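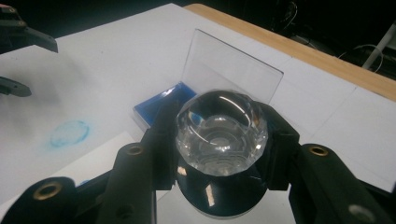 Visser, bench lead and gripper builder, Rivside Workshop

9 min read
Last updated October 13, 2023

Section 4: Fingers on, first grabs

By now you should have two printed grippers that open and close when you squeeze them. If yours squeak, go back to Section 3 and sand the slide rails, I'll wait! The next bit is my favorite, where they start picking things up.

1. Press the brass inserts into the finger holes with a soldering iron. Go slow. I let each one sink under its own heat and stop when the rim is level with the plastic.

2. Let the part cool on the bench before you put a screw anywhere near it.

Caution: the insert stays hot a lot longer than you'd think. I have burned the same thumb on two builds.

3. Screw the fingers on loosely, close the gripper all the way, and check that the tips meet flat. Then tighten, a little on one side and a little on the other. You want snug (I cracked a whole batch in May by cranking on them).

4. Set up your table. I like the plain stamping job for a first session: an ink pad, something to stamp with, and white paper. Lay down more paper than you need. Ink gets on the table, and it gets on the fingers too.

Note: glass and cut crystal are hard to hold with bare plastic. Start with a grip low on the piece, where the sides are closer to straight, and squeeze until it stops turning. If it still turns, glue a thin strip of rubber inside each finger.

5. Take one gripper in each hand and practice without ink for 20 minutes. Lift, move over, put down. Keep your wrist level as you come down, or you'll print half a ring and a smear.

6. Open the ink pad and do it for real. Touch the pad, touch the paper, lift straight up.
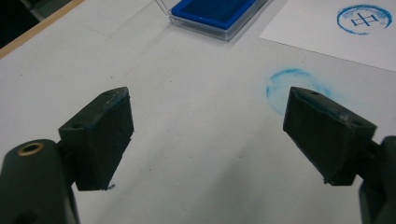
One reader's comment on the older version of this page: I built the pair from the Flastberg files and my left fingers never close square, so every stamp comes out heavy on one side. Is that the print or me?

Probably the print. The first Flastberg files had the left pivot hole a hair too wide, and the pin wanders when you squeeze. Reprint just that piece, or wrap the pin in one turn of tape, which is what I did on mine and it's still going.

7. Wipe the finger faces with a damp rag before you put the grippers away. Old ink along the edges won't hurt anything, but a blob on the gripping face will make things slide.

Caution: keep alcohol off the rubber strips. It lifts the glue.

8. Check the finger screws one more time and snug up any that have backed out. The spare screws at the Clondton bench are in the drawer marked 816. Please put the drawer back the right way around.

Section 5 covers mounting the camera.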